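Skitum Instrument Drive Set: Equipment Page

Suture automation package for surgical robot training and research rooms
Supplied by Van Wyk
Page revised 03/07/2019

The Skitum Drive Set is a pair of cable-driven instruments with their drive units, intended for bench work on suturing. It is sold to teaching hospitals, university engineering departments and training centres that already own a two-arm base and want to add needle handling. It is not sold for use on patients.

What is in the standard set

1 needle driver, jawed, with wrist
1 grasper, jawed, with wrist
2 drive units
1 control cabinet, rack mounted
1 licence for Bava motion software, single seat
Cable set, 4 m
Setting gauge and case

Choosing between one pair and two

The most common question at the quotation stage is whether one pair of instruments is enough. For a room used by a single project, it usually is. For a room that teaches, a second pair should be in the first order. The wrist cables are the wearing part. They stretch with use, the jaws lose closing force, and the needle begins to turn in the grip under side load. An instrument in that state has to come off the arm and go back for re-cabling, and the standard turnaround is 19 working days.

Buyers who plan to record needle passes for software development should allow for more frequent re-cabling than the teaching figure suggests. Repeated runs of the same motion load the same short length of cable each time.

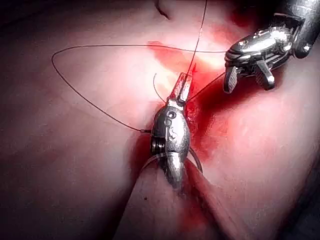
Thread management takes up more working space than most room plans allow. A full length of suture has to be drawn through, and slack has to be kept away from the jaws while the needle is passed from one instrument to the other. Check the reach of both arms with the thread at its longest, and check it again with the stand at the height the trainees will use. Shorter thread can be specified for early exercises. It lowers consumable cost per session but gives poor practice in handling loops.

Consumables

Needles, thread and tissue are not included. Needles should be budgeted by session, as the tips blunt and the bodies bend. Tissue blocks are available from Flelen in packs of 6. Opened packs cannot be returned.

Room requirements

Power: two separate mains circuits, one for the arms and one for the cabinet
Floor: level, solid, able to take the base without rocking
Ventilation: normal office supply is enough
Drainage: a sink in or next to the room if animal tissue is used
Lighting: room lights should dim — glare on polished instrument bodies affects image tracking

Servicing and running cost

The service plan covers one visit a year, software updates and two re-cablings per instrument. Further re-cablings are charged at the list rate. Drive units are covered for parts and labour until the end of the plan. Damage from needle strikes and from cleaning fluids outside the approved list is excluded.

Orders placed after February are scheduled into the following build. Written quotations, including arm compatibility checks, are prepared by Bongani Sibiya at Van Wyk. Please state the make of the base, the number of users and whether a second pair is wanted.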